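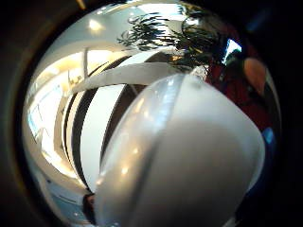
Vangelis Gkikas began with a correction to the question put to him. Asked which gripper had come out ahead, he replied that the trial had been set up to compare ways of recording a grasp, and that the hardware at the end of the arm came second.

The comparison covered two methods. In the first, an operator holds a gripper tool with a wide-angle camera mounted on it and handles objects through the tool. In the second, the operator wears a sensor glove with a printed marker on the back of the hand, and handles the same objects with the fingers. Both sets of recordings are then used to drive the Skirkari arm, which is fitted in turn with the Ostari and Flasten grippers.

"A recording can look excellent and still be of no use to the arm," Mr. Gkikas said. "We wanted to find out at which point the two part company."

The plan called for 200 recordings, 50 for each pairing of input method and gripper. Bottles were given priority. They are light, they roll, and their surfaces offer the wide-angle camera very little to hold on to when it passes close by. Mr. Gkikas said that the glove was the more comfortable of the two for operators, particularly for tilting and turning, and that training took 20 minutes. The hand-held tool took longer to learn. 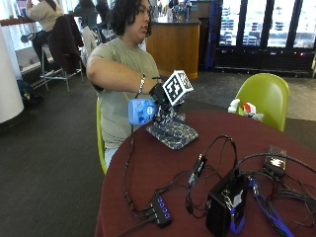

Comfort, however, did not carry over to the arm. A person wearing the glove will use the thumb and several fingers together, shift the grip halfway through a movement, and think nothing of it. The Ostari gripper has two fingers and cannot do the same. Those recordings had to be simplified before the arm could follow them, and the simplified versions lost much of what had made the glove attractive in the first place.

The marker raised a separate issue. Its position is read from a camera beside the workspace, and when the wrist turns far enough the marker is lost from view. The Cordero controller fills short gaps by itself. Longer gaps – Mr. Gkikas gave the limit as 4 seconds – cause the recording to be rejected.

"I would still not give up the glove," he said. "For any gripper with more than two fingers it is the better source. The Flasten has three, and it followed the glove data well on upright objects."

The hand-held tool has no marker to lose. Its position is worked out from the picture itself, which makes the surroundings part of the measurement.

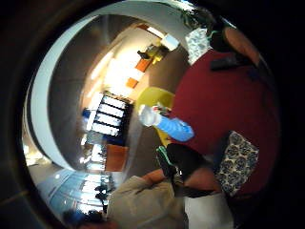
Surely a plain laboratory would settle that, Thanos wrote in a comment on the draft of this interview: fixed lighting, fixed furniture, one operator at a time. Mr. Gkikas accepted that the figures would improve. He added that they would then describe the laboratory. Windows, reflections and people moving through the field of view are the conditions under which the tool is expected to work, and the group preferred to meet them early.

He was more critical of the cabling. The glove is wired, and the operator's reach is limited by the length of the cable and by where it runs over the arm. Several operators changed the way they reached in order to spare the connector. The changed reach then appears in the data, and the arm repeats it. A lighter cable has been ordered, along with a clip for the forearm.

On the controllers, Mr. Gkikas was brief. The Cordero unit kept the glove and camera streams in step for the whole of a session. An older unit drifted, and its recordings were set aside.

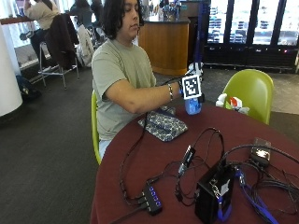 Was the grip force recorded at all, Miriam wanted to know, given how easily a thin bottle gives way under the fingers? It was not. The present glove measures the bend of the fingers and nothing at the fingertips, and Mr. Gkikas named this as the largest gap in the work. For the time being the closing force is set by hand on each gripper, once per object, and noted in the session log.

A second round is planned for May with the same arm and both grippers. The object list will be kept as it is so that the results can be compared directly, and the order of the two input methods will be reversed for half of the operators.

"If we change the objects and the cable at once, we learn nothing about either," Mr. Gkikas said. The rejected recordings will be kept on file, together with the reason for each rejection.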